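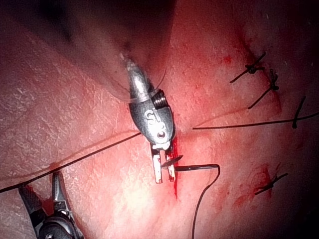

Closure bench notebook: short incision, curved needle, interrupted stitches

October 12, 2019
Entered by: tissue bench, Relau room, Clostdale
Print this entry | E-mail this entry

Purpose

Continue the closure series on the Lu tissue stock. The question is still bite distance: how far from the cut edge the needle should go in so that the edges meet flat without rolling under. Second question, carried over from the previous entry, is whether the storage time of the tissue changes how it takes the needle.

Material

One piece from the Lu batch, stored 72 hours cold in the covered tray. Surface has fine creases and pores, so there is enough texture to judge whether the two sides line up after a stitch. The small glossy flecks are a nuisance under the lamp. They look like needle marks until the light is moved.

Incision is straight and narrow, 20 mm, made with a fresh blade in a single pass. Cut through the surface layer and into the layer under it. No undermining of the edges. Ends not extended.

Needle is the curved one, taper point. Thread from the Brirnasness reel, black. Rinse from the 3000 mL saline container, opened for this session. Write the opening date on the cap.

Setup

Incision lined up with the long axis of the board, pinned at the corners with light tension across the cut. Too much tension opens the incision before the first stitch and makes every bite look shallow. Pins moved inward once, then left alone.

Lamp kept low. This puts the best light at the lower part of the work and leaves the top and the right side dark, which is acceptable while working near the middle and not acceptable when tying at the ends. The metal also throws a lot of glare at the joint of the jaws. For the next piece, raise the lamp and put the paper diffuser over it.

Procedure

Needle loaded between the jaws, point checked before approach. Entry on the right side of the cut, 4 mm from the edge, point square to the surface. Drive by following the curve of the needle. Any straight push at this stage drags the surface and leaves a crease that stays after the stitch is tied.

Bring the point up inside the incision, regrip, enter the opposite wall at the same depth, come out at the same distance on the left. Pull the thread through slowly with the free end held down. Square knot, extra throw, knot laid to the right of the cut every time so that the knots do not sit on the line itself.

First stitch placed at the middle, then one halfway to each end, then the gaps filled. Working from one end to the other was tried in the earlier entries and left a small pucker at the finishing end.

Observations

1. Entry was clean at the set distance. Closer entries on the previous piece cut through toward the incision when the knot was tightened. None did so here.

2. Depth matters more than distance for edge height. Where the left wall was taken shallow, the left side sat lower than the right by an amount that could be felt with a gloved finger. That stitch was cut out and replaced. The replacement went through the same entry hole and held.

3. The older tissue is stiffer at the surface and softer below. The needle meets resistance, then drops in. Slow down at the first contact.

4. Red staining near the tip of one jaw. Wiped with a gauze square between stitches from then on. A stained jaw marks the surface next to the incision and the marks get mistaken for small tears at inspection.

5. Thread frayed near the needle on the last stitch. Length was too long to begin with and had been dragged over the cut edge too many times. Cut shorter pieces.

Result

Incision closed over its full length. Edges meet flat except for a slight step near the lower end, left in place for comparison. Light sideways pull with two fingers did not open the line between stitches. Not pulled to failure. The closed piece is labeled and back in the tray on the lower shelf, with the knots facing up.

The effect of storage time is not settled by one piece. A fresh one cut the same way is needed before anything is written down as a difference.

To do

- Fresh piece, same incision length, same bite.
- Same again with the bite halved, to get the cut-through on record.
- Diffuser for the lamp.
- New gauze. The open pack is nearly finished.
- Check whether the Brirnasness reel is the same thread lot as the one used in the first entries. The label is worn.
- Tray space needs clearing before the November batch comes in. Anything with no label goes.

Closure bench, Relau room, Clostdale. Contact: use the bench mailbox. © 2019 Clostdale. Back to top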